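The Basket Cure

Every September the storage people come for us. This year the pitch is Stitis, a line of baskets and trays sold on the promise that a home with the right containers tidies itself. The starter set is 4 pieces and costs $80. I have raised two children and stepped on a lot of blocks, so I was willing to listen, though not to believe.

The company's booklet says a child will put toys away in 25 seconds if the basket is low, open and "inviting." It doesn't say which child. It doesn't say how many toys, either, and I suspect that matters more than the weave.

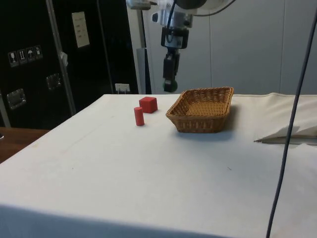 Red blocks and a shallow wicker basket on a white cloth.

I'll give the low basket this much: sloping sides and a wide mouth are easier on small hands than a deep bin with a lid. A cube goes in and stays put. A cylinder is another matter, and anyone who has chased one under a couch will want to know how high the sides are before paying.

Wicker has its own problems. Crumbs get into the weave. So does modeling clay, and I have yet to meet the brush that gets it out.

Rastumness, the store that carries the line in my town, has a whole wall of these things, with two blocks to a basket. Lovely. At my house there were closer to two hundred blocks, plus a plastic horse and half a sandwich. We kept them in a cardboard box from the grocery store. It lasted six years.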